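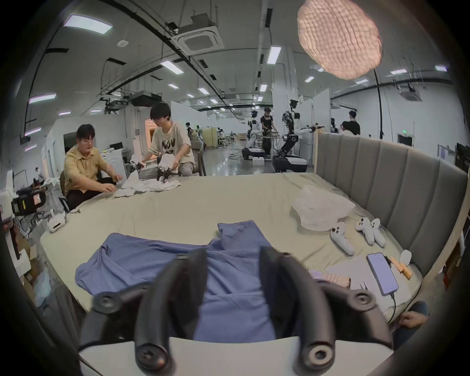

*Blue garment on a bed, white controllers by the headboard*

# Brernville Quarantine Coverage Set

Release notes and data card, January 2019

This set holds 225 news items on the measles outbreak in Brernville and the home quarantine orders that followed it. The items come from two outlets: the Mabuza, a daily paper, and Pavudeo, a local television station. They were gathered so that people who study health reporting could compare what was printed or aired with the notices put out by the district health office.

## What is in it

- `items.csv`: one row per item, with outlet, headline, section and the opening text
- `notices.csv`: the health office notices, 8 in all
- `links.csv`: which item refers to which notice
- `codebook.md`: the meaning of each label

Opening text is cut at 1000 characters. Full articles are not included, as the paper did not agree to that. Television items are typed up from the broadcast and may have small slips in spelling, mostly in street names.

## Labels

Each item was read by two coders. They marked whether it gave the length of the quarantine, whether it said who had to stay at home, and whether it named a patient or a school. Where the coders disagreed, both labels are kept, in `label_a` and `label_b`. Please do not average them.

The label `breach` means the item reports that a person left home while under an order. It does not mean the report was right. Several of these stories were corrected later, and the corrections are separate rows with `type = correction`.

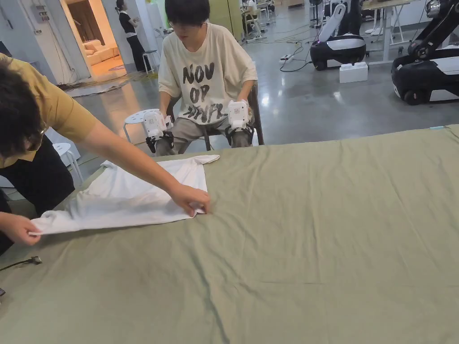 Vol. 8, p. 84

## Known problems

Items from December are thin for Pavudeo. The station's archive was being moved and some evening bulletins could not be found. The website versions were used where they existed, and these are marked `web`.

Letters to the editor are left out. So are paid notices from clinics.

Names of patients and their families have been replaced with `[name]`. A search of the headlines could still lead a reader back to the original story, so treat the set with care and do not try to identify anyone.

## Use

Free for teaching and research. Credit it as "Brernville Quarantine Coverage Set, Drokuria". It should not be used to judge whether a given household kept to its order.

Corrections can be sent through the Drokuria issues page. Please quote the row number and the outlet.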